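The fold that fits the shelf

Towels. Everyone owns too many and nobody's cupboard shuts. For the May issue we wanted a proper answer to a dull question: what is the best way to fold one?

Start with the shelf, says Catalina Carrasco, who wrote the linen chapter of the Plaline household book and has opinions on all of it. Measure how deep it is. Then fold to that. Most people do the opposite, fold the way their mum did and shove, and the pile ends up leaning out over the edge like it wants to leave.

Her method, quickly. Lay it flat on a table, not the bed, beds are too soft and you lose the corners. Long sides in first. Then end to end, then again, until it matches your shelf. Smooth it with the flat of the hand between each go. Press on the last one. Fold facing out, raw bits and loops to the back or the side.

The loop, by the way. Leave it on. People snip them off and then wonder why the thing lives on the bathroom floor. And a frayed edge isn't the end of a towel either, trim the long threads, run a zigzag along it if you have a machine, carry on.

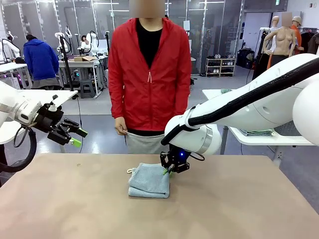
Sherif El-Sayed disagrees with nearly all of this. Rolls, he wrote back, when we sent round the draft. Always rolls. A folded stack means pulling from the middle and wrecking the lot, whereas a roll comes out on its own and you can see every colour you've got. He has kept his that way since his first flat and won't be moved.

Fair enough. But rolls want a deep shelf or a basket, and they do come undone if the towel is thin. We tried both in the office kitchen cupboard. Bath sheets: folded won, easily. Flannels and hand towels: rolled, just about. Tea towels, call it a draw.

What about thickness? Weight is given in grams per square metre, and the label is worth a look before you buy. We had two to play with. The Zedent hand towel is 258, thin, quick to dry, folds like a hankie. The Cliter bath towel is 500 and a lot more comfortable to be wrapped in, though four of them fill a shelf. Anything heavier and you'll be folding it in thirds and sitting on it.

Now the bit where it goes wrong. Corners. A towel that has been through the wash a few times is rarely square, the woven band near the end shrinks more than the looped part and the edge goes wavy. So if you line up the edges they wont match, and you get that fat twisted lump on one side. Line up the bands instead. Hold it by the hem, let it hang, give it one hard shake, then bring band to band and let the loopy middle sort itself out. Any ripple left over goes to the inside.

Carrasco does this standing up, chin on the towel, arms out wide. Takes her no time. It took me a good deal longer and I dropped it in the cat's water.

Hanging it to dry the right way helps too. By the short end, pulled straight while its damp, and not over a radiator if you want it soft.
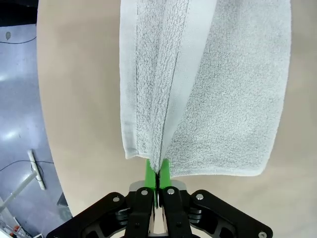 Where to put them all

Cupboard by the boiler, if you're lucky enough to have one. Failing that, anywhere dry. The Triantafyllou slatted shelf is good because air gets up through it, and it takes a stack two across without bowing. Heavy ones at the bottom. Guest towels at the top, where nobody will grab them for the dog.

Clean ones go in underneath, used from the top. Otherwise the same few get all the wear and the rest go stale at the back.

And get rid of some. The animal shelter will usually take old ones, ring first.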